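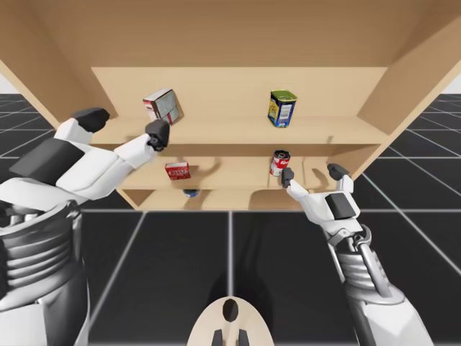
## 1/ Shelf task, student build thread

Project log for the Plultwood robotics module. Two arms, one shelf unit, all in simulation. The task is called Layug and the brief is short: pick groceries off a shelf without knocking over the neighbours.

## 2/

Scene: pale wooden shelving, packaged food on three levels, grid floor. We kept the wood untextured on purpose. Grokova, our physics wrapper, runs at 400 steps per second and we would sooner spend the time on contacts than on grain.

## 3/

Each arm has its own level. Left goes for the white box on the upper of the two main boards, right goes for the red and white soup can on the one below. Separate planners, shared collision check.

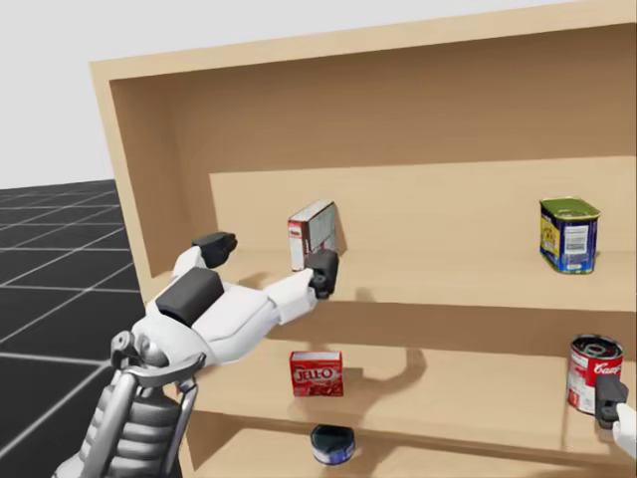 The box is the harder target. It is light and it tips – a fingertip pushing on the front face turns it before the thumb can close. Current fix: slower approach, lower contact point, friction on the pads up by 5 per cent.

## 4/

Scoring follows the Avberg sheet. 3 points for a clean lift, minus 2 for anything else moved. Contact with the shelf is logged but costs nothing until August.

## 5/

Still open: the tin in the bottom compartment. Very little clearance under the board, so a top grasp is out. Side approach is next, once the wrist limits are corrected in the model file. Config goes up on 27th June with the contact logs.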